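5 de abril de 2020
Por Taner Yurt

La mano que enseña: una conversación con Arif Wibisono

A Arif Wibisono le gusta empezar por el café, y luego por el café de la persona que tiene delante, y solo cuando los dos están servidos acepta que uno saque la libreta. Llevábamos un buen rato hablando de su madre, que cocinaba para una pensión entera y medía el arroz con la mano, cuando me di cuenta de que la entrevista ya había empezado. «Mi madre nunca supo explicar una receta», me contó. «Te ponía al lado, te decía "mira", y después te agarraba la muñeca y te la movía ella. A eso me dedico yo ahora, más o menos, con la diferencia de que mi alumno pesa bastante más y no se queja».

Su alumno es un brazo robótico con una pinza de dos dedos, y la asignatura es la cocina, o más bien lo que va antes y después de cocinar: retirar una taza volcada, llevar un plátano a un cuenco, levantar un escurridor, abrir un microondas tirando del asa. Wibisono dirige en Wollport el pequeño equipo que le enseña esas tareas a mano y a distancia, y lleva ya tanto tiempo en ello que habla de los objetos como un maestro de pueblo habla de los niños de la clase, con cariño y con alguna manía.

«La botella de ketchup es una maleducada», dijo, y se rió él solo. «Si la dejas tumbada encima de un plato, como la dejamos muchas veces, tienes una cosa lisa apoyada en otra cosa lisa y con reborde. La tocas un poco mal y se va. Una persona ni se entera de que la ha corregido con el pulgar. Nosotros no tenemos pulgar, tenemos dos dedos que se abren y se cierran, y hay que pensar por dónde entrar».

Le pregunté si el desorden de la mesa estaba estudiado o salía como salía, y se lo pensó bastante. Al principio, reconoció, lo colocaban todo muy mono, los platos por un lado y la fruta por otro, y el robot aprendía de maravilla a trabajar en una mesa en la que no vive nadie. «Entonces empezamos a tumbar los vasos, a meter un plato medio debajo del asa del microondas, a poner la comida pegada al borde. Yo le digo al equipo: dejadla como la dejaríais en casa a media tarde, con el teléfono sonando».
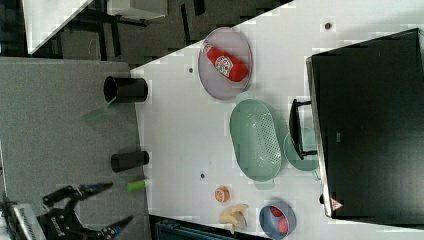 Dos maneras de llevarle la muñeca

Hay dos formas de enseñarle algo al brazo, y Wibisono les tiene aprecio a las dos. La primera es la más parecida a lo de su madre: se pone el brazo en modo libre, de forma que los motores compensen el peso y nada más, se agarra por la muñeca y se lo pasea por el movimiento entero mientras el ordenador va apuntando las posiciones de cada articulación. La segunda es el mando a distancia. El operador se sienta, sujeta un mando con gatillo, y el brazo va copiando lo que hace la mano.

«Llevarlo de la muñeca es precioso para empezar», explicó. «Notas dónde se atasca, notas que el codo no quiere ir por ahí. A la gente nueva la tengo siempre unos días así, antes de dejarle tocar el mando. Pero tiene una pega, y es que estás tú en medio, con el brazo, el hombro y a veces la cabeza delante de las cámaras. Y luego el robot tiene que hacer la tarea sin ti, claro, en una mesa que de pronto no se parece a la que vio».

Por eso casi todo lo que graban ahora se hace con el mando. Me contó que el primero que usaron, un Trumell, era muy bueno para moverse por el aire y bastante torpe en los últimos centímetros, que es justo donde pasa todo. Lo cambiaron por uno de Ekik, con el gatillo más blando, y la mejora se notó sobre todo en la fruta. «Con el gatillo duro el plátano salía hecho una pena. Un plátano pelado te dice enseguida si el operador está tenso».

¿Y qué hace a un buen operador? Yo esperaba que me hablara de videojuegos, y algo de eso hubo, pero enseguida se fue por otro lado – por la paciencia, por la gente que sabe quedarse quieta. Los mejores que ha tenido, dijo, no son los más rápidos. Son los que se acercan al objeto siempre con la misma calma y, si han entrado torcidos, se paran, retroceden un poco y vuelven a entrar. Esa corrección vale oro, según él, y durante meses la estuvieron borrando porque les parecía fea.

«Teníamos esa vanidad de querer solo tomas bonitas», admitió. «Y el robot, cuando se equivocaba, no tenía ni idea de cómo volver, el pobre, porque jamás había visto a nadie volver de un error. Ahora las torpezas se quedan, siempre que el operador las arregle. Lo que quitamos son las tomas en las que alguien se distrajo o se cortó la grabación».

Las cuentas del escurridor

Hacia el final de la mañana salieron los números, que Wibisono lleva en una hoja doblada en el bolsillo de la camisa. El plan de esta campaña era llegar a unas 2000 demostraciones. Después de la limpieza se han quedado con 1886, y de ellas 398 son de una sola pieza, el escurridor verde, que le tiene el corazón robado y el calendario destrozado.

«Todo el mundo piensa que lo difícil es el microondas, porque es grande y tiene puerta», dijo. «Y no, el asa del microondas sobresale, es negra, está siempre a la misma altura, y una vez que la enganchas ya solo es describir un arco. El escurridor es otra cosa. Tiene dos asitas pequeñas en los extremos, tiene la pared curva, y está lleno de agujeros. Para la cámara de la muñeca es un lío tremendo. Los agujeros del fondo se ven oscuros, los de la pared se ven claros, y encima la curva te devuelve la luz de la sala en rayas blancas que se comen media hilera».

Quise saber si el operador mira eso mismo mientras trabaja. Me respondió que depende de la tarea. Para los movimientos largos prefieren tener la mesa delante, a simple vista, pero en la aproximación final les pide que miren la pantalla de la muñeca, aunque sea incómoda y uno tarde en acostumbrarse a ver el mundo desde detrás de dos dedos. «Si tú decides mirando una cosa que el robot no puede ver, le estás enseñando un truco de magia. Él copia el gesto y no sabe de dónde ha salido. Así que les digo: con la pinza abierta, antes de bajar, párate y mira lo que mira él. Si tú no distingues el borde, él tampoco».
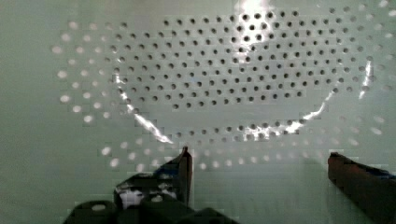
Wollport – Equipo de Teleoperación y Aprendizaje por Demostración

De ahí pasamos a lo que todavía no sale bien, y a Wibisono le cambió un poco la cara, aunque no el humor. El agarre del escurridor por la pared funciona a ratos. Por el asita funciona mejor, pero exige girar la muñeca hasta una postura que al brazo no le hace gracia, y los operadores, que son humanos y se cansan, tienden a buscar el camino corto. Cuando en las grabaciones hay tres maneras distintas de coger lo mismo, el robot a veces se queda a medio camino entre dos y no coge nada.

«Ahí tuve una discusión larga con la gente de Zakharchenko, que nos hace el programa de entrenamiento», recordó. «Ellos querían que todos los operadores cogieran el escurridor igual, y yo decía que en una cocina de verdad no puedes elegir siempre, que a veces el asa queda contra la pared o tapada por un plato. Al final partimos la diferencia. Si el asa está libre, se va al asa. Si no, al borde, y lo anotamos en la grabación. A ellos les pareció poco y a mí me pareció mucho, así que supongo que estará bien».

Me quedaba por preguntarle si no se aburre. Lo hice con cierta vergüenza, después de haberle oído hablar veinte minutos de un asa, y me contestó que sí, que muchísimo, sobre todo después de comer, y que por eso cambian de operador a menudo y nadie repite el mismo objeto dos turnos seguidos. También me dijo que hay un momento que le compensa el resto: la primera vez que sueltan el mando y el brazo arranca solo, y uno reconoce en el movimiento la costumbre de un compañero, una pausita antes de cerrar la pinza, una forma de rodear el plato.

«Tenemos una operadora que siempre levanta un pelín de más antes de desplazarse, por prudencia, y el robot lo ha heredado», contó. «Le digo que se le parece en los andares y se pone colorada».

En julio, si las fechas aguantan, quieren empezar con el cajón de los cubiertos, y Wibisono ya está preocupado por las cucharillas, que brillan todavía más que el escurridor. Me lo explicó de pie, con la chaqueta puesta, y luego se la volvió a quitar para enseñarme con dos dedos y la cucharilla de mi café cómo pensaba cogerlas. Se le cayó, la recogió del suelo y dijo que esa toma también la guardaba.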